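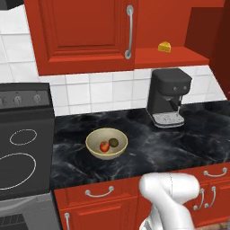

Lucero Agudelo
@luceroagudelo
4 Nov 2021

Every few months a company announces that its robot can do the kitchen now. I've spent a lot of September and all of half-term reading the small print on these claims, so a thread on where I think we are. Short version: you will still be putting the cheese away yourself this Christmas.

2/ I should say where I'm coming from. I ran prep and wash-up in a works canteen for 11 years, and I now buy kit for a catering firm. People try to sell me machines. Some of the machines are very good. The dishwasher is a robot, if you ask me, and it has earned its keep every day of its life.

3/ What makes the dishwasher good is that it makes no decisions. You bring it the plates. You scrape them. You put them in the rack the right way round. It takes the one bit of the job that is the same every time and it does that bit in a sealed box.

4/ The new pitch is different. An arm in an ordinary kitchen, doing what you would do. Open the cupboard, move the fruit, put something in a drawer. And a lot of the numbers you see for this come out of kitchens that exist only in a computer.

5/ I've nothing against simulated kitchens. You can run the same job all night and no crockery gets broken. But look at what's in one. Red cupboards, marble worktop, a bowl with an apple and a kiwi in it, a coffee machine, a wedge of cheese on an open shelf. There's more clear worktop there than I have had in my entire adult life.

6/ No post. No school jumper. No chopping board with half an onion on it. I know which kitchen I'd want to be tested in.

7/ And the cheese! One neat wedge, no wrapper. Real cheese lives in a bag that has been folded over and held with a peg, or in cling film that sticks to itself, the shelf and you. Getting a robot to pick up a wedge is one problem. Getting it to rewrap a wedge is another problem altogether, and I've not seen anyone put a figure on that one.

8/ Speaking of figures. Hurkberg sent me a brochure for their arm that says it was tested on 1,816 kitchen tasks. Big number. I wrote and asked how many different tasks. The reply took a fortnight and the answer was 2. Pick a thing up from a worktop, put it in a bowl. Take it out of the bowl, put it on the worktop.

9/ The rest was the same two jobs with the objects shifted a bit or the cupboards a different colour. I do see why you'd test that. I'd just like the brochure to say so on the front and not make me write in.

10/ I then asked how many of those were done in a real room with a real arm. 300. And of those 300, how many went right with no one stepping in? They said that was "being prepared for publication". Fine. I'll wait.

11/ Someone will reply that I'm moving the goalposts, that ten years ago an arm couldn't find an apple at all. True, and I was impressed the first time I saw one do it. I stood there grinning. Then it went back for the second apple and took so long I'd finished my tea.

12/ Modise were the most straightforward of the lot. Their rep came to us, looked at the wash-up area for a good while and said no, it won't do that, the steam's bad for it and it can't tell a ladle from a whisk when they're tangled. I'd buy something from that woman tomorrow.

13/ What she did think it could do was move full trays from a belt to a rack, same tray, same rack, same height. We're looking at it. If it works it saves somebody's shoulders, and I've got a bad one myself from exactly that job.

14/ Which is my view of the shop floor generally. Fixed place, same object, dull heavy lift – yes, some of it is ready and has been for years. Brellport have had them stacking crates since before I started buying. No one writes excited articles about crates.

15/ Home is the other way round. Light stuff, all different, never in the same place, and people walking through the middle of it. Cupboard doors swing out into the space where you're standing. You have to get your own arm out of the way of the door, which you do without thinking and an arm bolted to a base has to plan.

16/ Handles too. Long bar on one cupboard, curved pull on a drawer, and in my house one knob that comes off in your hand unless you pull up slightly. My mum knows about the knob. My kids know about the knob. How many goes does the robot get before I'm buying a new cupboard?

17/ A few people have sent me the Skilow clip, the one where it tidies a worktop to piano music. Watch the clock on the wall. It jumps three times. I'm not saying it's faked, I'm saying there's a lot of afternoon missing.

18/ So my questions for anyone selling one of these. How many different jobs, in how many different rooms? Real or on a computer? How often did a person have to step in? How long did it take, with the clock showing? And what does it do when it drops something?

19/ That last one matters most to me. In a canteen you drop things all day. Half the skill is what you do in the next few seconds – stop, shout, kick it out of the walkway, fetch the mop. I've never seen a demo carry on past the drop.

20/ If you work on these and think I've got it wrong, send me the uncut video, the boring long one. I will watch all of it. I've sat through worse on a Thursday night.

21/ Replies are open. Please stop sending me the one that folds towels, I've seen the one that folds towels.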